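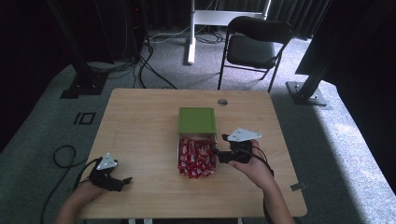

茶水桌上的糖盒，大家都怎么装？来晒晒

版块：办公室与活动室收纳
回复 15

楼主 红纸包

先报一下家底：透明盒身，绿色翻盖，长方形的，盖子往后一立就能一直敞着，里面全是小红包装的糖，堆到跟盒口齐平。桌子是浅色木纹桌面那种长方桌，地上灰地毯。糖盒就摆在桌子中间，靠近那个带金属圈的走线孔。

我太喜欢这个组合了！绿盖子配一堆红糖纸，隔着老远就能看见，走进门心情先好三分。之前我们活动室用的是一个深口玻璃罐，伸手进去掏，手大的人卡在罐口，手小的人掏不到底，底下那层糖放到糖纸都粘住了才被发现。换成扁一点的敞口盒以后，一伸手就是，拿完盖子一扣，走人。

我想问的有这么几件事，大家随便挑着答：
一是装多满合适。我是习惯堆到盒口的，看着阔气，可同屋有人嫌太满，说盖不严。
二是糖放桌子中间还是放边上。
三是你们一种糖放到底，还是混着放？

我先说我的：满、中间、一种。欢迎来吵。

2楼 灰地毯之友

沙发！先夸盒子，透明盒身是真的好用，剩多少一眼看见，不用掀盖。我家孩子的积木、我自己的回形针、厨房的八角桂皮，全是这么装的。

不过装多满这个事我要投反对票。七分满最好。满到盒口的话，第一个人伸手一抓，边上的糖就往外滚，滚到桌沿再掉到地毯上，踩一脚，糖纸破了，那块地毯你就等着吧。我在Clunau那边的共用工作间管过小半年的茶水角，光是抠地毯上的糖就抠了不知道多少回。

3楼 红纸包（楼主）

回复2楼：哈哈哈抠地毯这个我信。可是七分满看着就像已经被人吃过一轮了呀，客人一看就不好意思拿。堆起来的时候大家才敢下手，这个心理你得承认。

4楼 半块饼干

我站楼主！堆得冒尖才有过年的感觉，红纸包的糖尤其要堆，越挤越好看。稀稀拉拉铺一层，那叫样品。

我们这里（Jandano二楼的手工教室）每次开课前都重新堆一遍，堆完我自己先站远点看两眼，美得很，然后自己先吃掉一颗。

5楼 称糖的

来点实在的。别争几分满了，称一下就完事。我们以前也是有人嫌多有人嫌少，后来我把厨房秤拿过去，倒出来一称，我们那个盒子装400克刚好到盒口下面一指，盖子扣得下去，看上去也还是满的。以后每次补货就照这个数倒，谁也不吵了。

当然每家盒子大小不一样，糖的个头也不一样，你们得自己称。

6楼 灰地毯之友

回复5楼：你这个"盒口下面一指"不就是我说的七分满嘛，顶多八分。我宣布我赢了。

7楼 称糖的

回复6楼：差得远，我们的盒子深。你量过吗？

8楼 灰地毯之友

没量过。

9楼 芝麻不开门

插一句位置的问题。我强烈主张放中间，尤其是这种长方桌，四面都能坐人，放边上就变成谁坐那儿谁家的糖了，别人要拿还得开口说"麻烦递一下"。放中间，谁都够得着，也不会被胳膊肘扫下去。

唯一要留神的是走线孔。楼主这张桌子上的孔就在盒子后头一点点，看着不碍事，可是你们知道小糖块多会找洞吗？我们会议桌上那个孔，盖圈早丢了，糖、笔帽、橡皮，什么都往里掉，桌子底下有个理线的槽，有一年八月大扫除的时候拆开，里头的糖都化了又凝住，跟线粘成一根。那叫一个壮观！从那以后我见到走线孔就想拿东西盖上。

10楼 半块饼干

回复9楼：看饿了又看恶心了，谢谢你。

走线孔我推荐用杯垫盖，软木的，大小差不多正好，不用线的时候一盖，用的时候拿开。别用纸巾塞，塞着塞着就不知道塞的是什么了。

11楼 红纸包（楼主）

回复9楼：好吓人，我回头就把盒子往前挪一点，离那个孔远些。软木杯垫也记下了！

没想到第三个问题没人理，混着放到底行不行啊？我自己是一种到底，红的就全红。但是隔壁屋老有人来说"要是有薄荷的就好了"。

12楼 Issa街口

我来理你。混着放，我试过三个月，结论是别混。

混装的下场每次都一样：好吃的两天就没了，剩下全是没人要的那种，占着半盒，看着又不空，你还不好意思补。最后整个盒子就剩一种咖啡味的，大家每天掀开盖子看一眼，叹口气，再盖上。

要混就上两个盒子，一样的盒子，不一样的盖子，颜色当标签使。绿盖子的放红纸糖，再来个白盖子的放薄荷。隔壁屋满意了，你的红也保住了，多好。

13楼 称糖的

我不同意12楼。没人要的那种，你别再买不就行了吗。混装正好能看出来大家爱吃什么，我们就是混了一阵子，把剩得最多的两种砍掉，现在四种搭着放，下得都差不多快。

而且两个盒子占桌面。这种桌子也就中间那一块好用，再摆一个就要往边上挤，手边还要放本子放水杯呢。

14楼 Issa街口

回复13楼：你愿意做统计你当然行，我就想摆上糖拉倒。

两个盒子可以叠啊，扣上盖一上一下，要拿哪个拿哪个。

15楼 称糖的

叠起来下面那盒就没人吃了，你信我。

16楼 绿盖党

终于看到同款绿盖子了，激动！我这个盒子是在Irkau的小店里淘的，跟楼主的是不是一家不敢说，样子挺像，也是透明盒身，盖子能立起来。用了很久了，讲几条使用心得：

盖子是连在盒身上的，时间长了连着的那条边会发白，开合的时候用手扶着点，别让它自己往后甩。
透明的地方不要用百洁布擦，会花。拿温水冲，软布擦干，我一般是糖见底的时候洗一次，晾透了再倒新的。
盒底垫一张剪好的烘焙纸，糖纸碎屑、糖粉都落在纸上，换的时候一抽就走。
夏天别放窗边。硬糖还好，软糖和巧克力晒一下午就全趴下了。

至于装多满，我跟楼主一样，堆！来客人的时候堆满，平时少放点，哪有那么多规矩。

17楼 芝麻不开门

回复16楼：烘焙纸这招太好了，学走了。我以前都是把盒子倒过来在垃圾桶上磕，磕得全屋都回头看我。

18楼 灰地毯之友

我补一条跟地毯有关的（对不起我的名字就是这么来的）。糖盒旁边一定要给糖纸找个去处！只摆糖不摆收纸的，半天以后桌上、椅子上、地毯上就全是糖纸。随便一个小碗就行，放在糖盒边上，人都是有样学样，有一个人往里扔，后面的就都往里扔了。

红糖纸掉在灰地毯上倒是特别显眼，好捡，这是它的优点。透明糖纸才要命，吸尘器一过去，哗啦哗啦响半天。

19楼 半块饼干

糖纸别扔呀！红纸攒起来能做好多东西，我们手工课拿来折星星、串帘子，上回孩子们一起折，一直折到241颗才停手，挂在教室门上，风一吹沙沙响，好看死了！谁家糖纸多的攒着给我，我来者不拒，擦干净的就行。

20楼 灰地毯之友

回复19楼：那你的小碗得换成大碗了。行，我这边开始攒。

21楼 红纸包（楼主）

看得太开心了，没想到一盒糖能聊这么多。我整理一下我打算干的：盒子往前挪，走线孔盖个杯垫，底下垫烘焙纸，旁边加个收糖纸的小碗，糖纸攒给饼干。

装多满我还是坚持堆满，2楼你别劝了。两个盒子的事我再想想，薄荷那位要是自己买盒子我就给他腾地方。

22楼 灰地毯之友

不劝了，等你抠地毯的时候来报个到就行。

23楼 绿盖党

回复21楼：堆满的时候有个小窍门，先沿着四条边竖着码一圈，中间随便倒，边上那一圈能挡住里头的不往外滚。码的时候稍微费点工夫，可是从透明盒身外面看过去整整齐齐的一排红，特别神气。

24楼 称糖的

码一圈我能接受。码完记得称一下。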